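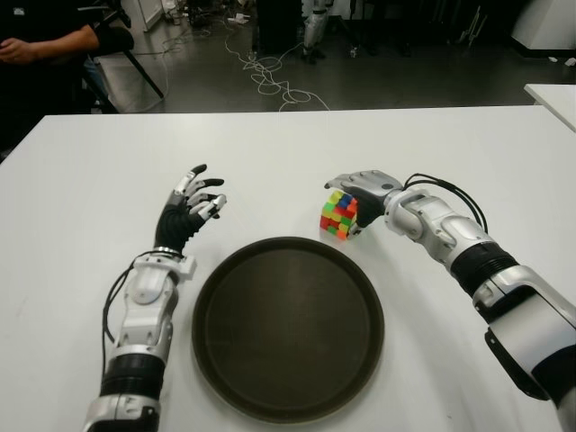 Hands Before Code

The training shift at Huvent starts at 7:30 a.m. with a calibration. Tegwen Rees stands at the operator station, pulls on a pair of sensor gloves and closes both fists, opens them, then touches each fingertip to its thumb. Behind a half-height partition, two robot hands do the same with a slight delay. If a finger fails to close fully, the glove is reseated and the sequence is repeated.

Rees leads demonstration work at the company's Brarholm site, where robots are taught handling tasks by remote control. An operator performs the task through the machine and the system records joint positions, motor currents and head camera video. A policy is then trained on the recordings. The current program, named Bowen, covers small rigid objects: cubes, bottle caps, door keys and short lengths of pipe.

The puzzle cube has been in the set since August. The task sheet for it runs to one line – pick up the cube with either hand and place it in the tray. A demonstration ends when the cube lies flat inside the rim and both hands are clear. The operator marks it as a success or a failure with a foot pedal.

Rees asks for 200 accepted demonstrations per object before a training run is started. The cube needed 122 more attempts on top of that before the quota was filled. Most of the rejected ones failed at the release, where the fingers opened unevenly and tipped the cube onto the rim.

"A person lets go without thinking about it," she says. "Through the gloves you have to open everything at the same rate, and your thumb always wants to go first."

The idle hand is recorded too. Early operators let it hang wherever it was comfortable, and the trained policy copied the drift, at times bringing the free hand across the path of the working one. The rule now is that the free hand stays raised, half open, on its own side of the tray. Operators find this tiring, and sessions are limited to 3 hours with a break after every block of 10 demonstrations.

Starting positions vary on purpose. Between attempts the object is moved, turned or swapped to the other side of the table. Lighting is left alone, and so is the rest of the room. Rees prefers a background that changes a little from one session to the next, on the grounds that a policy trained against a bare wall tends to depend on the wall.

The alternative is to guide the arm by hand. Dokmont, which supplies the control software, supports both methods, and Huvent still uses hand guiding for slow tasks such as wiping and drawer opening. For finger work it is less practical. An operator can push a forearm along a path, but placing five robot fingers one at a time takes minutes, and the operator's own arms end up in the camera view.

Glove control has its own costs. The operator feels no contact force, so grip strength has to be judged from the video and from a bar on the monitor that shows motor current. New operators squeeze too hard. Rees has them spend their first sessions on foam blocks, which show the error clearly, and moves them to rigid objects once the current trace stays inside the marked band.

The next object on the Bowen list is a deck of cards, still in its box. Taking the cards out is a separate task, and it has no start date.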